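Clurnis Gratitude Journal Program: Frequently Asked Questions
Last updated 14/08/2023

What is the program?
A self-paced course in written gratitude practice, offered to workplaces and adult learning groups. Participants write short entries, five times a week, for 15 weeks. Clurnis supplies the workbook, the weekly prompts and a trained group lead.

Who wrote the material?
The prompts were written by Hacer Erdem and Kevser Işık. Zübeyde Tekin edits the workbook and handles corrections.

How long should an entry be?
There is no minimum. The maximum is 600 words. Entries that run longer tend to turn into a general diary, and a general diary is a different exercise with different aims.

What counts as an entry?
An entry names one specific thing, says who or what made it possible, and notes how you responded. "My family" is too broad. "My sister drove me to the clinic before her shift" is specific enough.

Do I have to share what I write?
No. Journals stay with the participant. Group leads may ask whether entries were completed — they may not ask to read them.

What if I miss a week?
Continue with the current week's prompts. Do not go back and fill in the missed ones. Participants who miss more than 5 weeks are advised to restart with the September group.

Is this a form of therapy?
No. The program does not diagnose or treat any condition. If writing makes you feel worse over several sessions, stop and speak with a doctor or counselor.

Does the program have a religious basis?
No. Some of the optional readings come from religious writers and are marked as such in the workbook. They can be skipped. 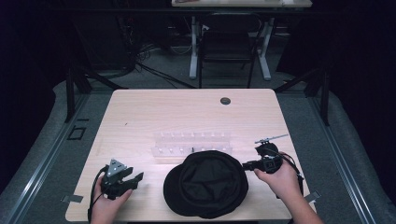 How many people have taken part?
Nearly 3685 people had registered by the end of the last term. This figure counts registrations, including people who left early.

Can I use my own notebook?
Yes. Any notebook will do. Typed entries are also accepted, but the prompts assume handwriting and the suggested times may run long for fast typists.

How do we become a host site?
Write to Beril Coşkun at the Vuvovbridge office with your group size and preferred start month. Host sites need one quiet room and a named contact person.

Who do I contact about a group lead?
Hüsnü Oral handles complaints and replacement requests. Please include the site name and the week number.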